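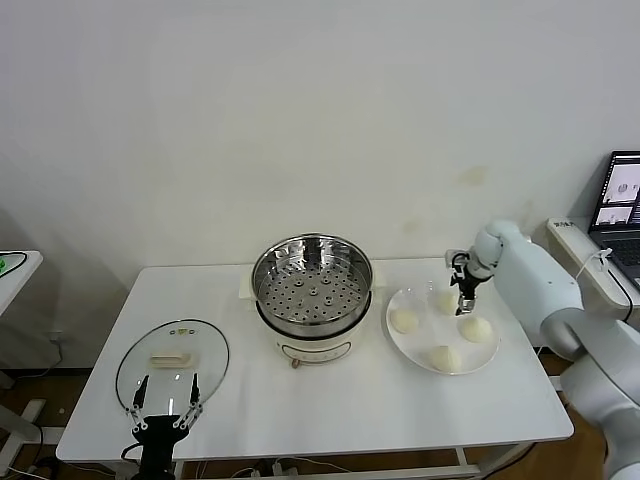 Pradora Long-Finger Gripper Kit

Sold as a pair (one left, one right). Screws and cables included. Arms not included!

In stock, ships Tuesday

Hi, I'm Tamara, and I make these in the shared workshop behind Lysenko Bikes, on the bench nearest the sink. I started building a two-arm kitchen setup at home a while back, mostly for cooking jobs, and I got so fed up with grippers that were made for picking up little plastic cubes that I drew my own. Then Abílio at the workshop wanted a pair, then his brother did, and now there's a page for them and I own a label printer.

What you get is a black two-finger gripper with long, parallel fingers. They stay parallel all the way through the travel, so the tips don't splay out when you close on something thick. I wanted them long for one main reason – lids. A glass lid lying flat on a table is a rotten thing to pick up. You have to come in over the rim and close on the handle in the middle, and with stubby fingers the gripper body hits the glass before you get there. With these you can reach the handle and still have some room to be a bit sloppy.

The other thing I use as my test is steamed buns. They're soft, they wrinkle, and if you squeeze too hard you get a thumbprint that never comes out (ask me how many I've eaten for "quality control"). The jaw force can be set in 6 steps. I do buns on 2 and lids on 4. Anything higher is for jars and stubborn drawer pulls, and please don't try it on food unless you like mopping.

What's in the box

Left gripper, assembled
Right gripper, assembled
Cables, one per gripper
Mounting screws, plus spares
Hex key
4 soft fingertip sleeves
A printed card with the wiring on one side and my email on the other

Will it fit my arm?

It bolts straight onto the Tisik wrist plate, old and new version. For a Cestico arm you'll need the adapter ring, which is a separate item, and you'll want to take the wrist cover off first and keep it off. If you've got something else, send me a photo of the end of your arm with a ruler next to it and I'll tell you yes or no. I've said no plenty of times, so don't be shy about asking.

Setting it up

Mount both grippers with the power off. Plug in the cables and leave yourself more slack than you think you need at the wrist, because the first time the arm rolls over it will eat all of it. I leave a loop sticking out to the side. It looks messy and it has saved me a lot of soldering.

Then run the open and close check from your laptop, first the left one and then the right. If one of them opens when you tell it to close, swap the direction setting in the software and leave the wiring alone. After that, put something cheap on the table and practice. A plate of buns is great for this if you space them out so the fingers can come down on either side of each one. Bunch them up and you'll be knocking the neighbors around all evening.

Cleaning and food

Put the sleeves on if you're touching anything you plan to eat. They come off and can go in hot soapy water. The gripper itself can't! Wipe it with a damp cloth and dry around the screws and the linkage. Steam is the real enemy, so don't park the arm over a running cooker. I wait until the cooker is off and the lid has quit dripping. My first prototype seized up after one long Sunday of dumplings and I had to drill it apart.

My own left gripper has 1,023 open-and-close cycles on it since I last changed the finger pads, and I'm still happy with the grip. I'll update this when I'm not.

What people have told me

"Took me an evening to mount both, most of that was finding my screwdriver. Fingers line up nicely. Could use a longer cable on the left side." – Orla Ní Bhriain

"Good for lids. I'd like a version with a narrower tip for chopsticks." – Fedir Dovhaniuk

(Fedir, I'm working on it. The first try bent.)

Returns and repairs

If a gripper shows up broken, email me and I'll send another one. If you break it yourself, email me anyway, and I'll usually fix it for the price of the part and the postage. Finger pads, sleeves and screws are all sold separately on the spares page. I pack orders in the evening after six, so that's when you're most likely to get a quick answer.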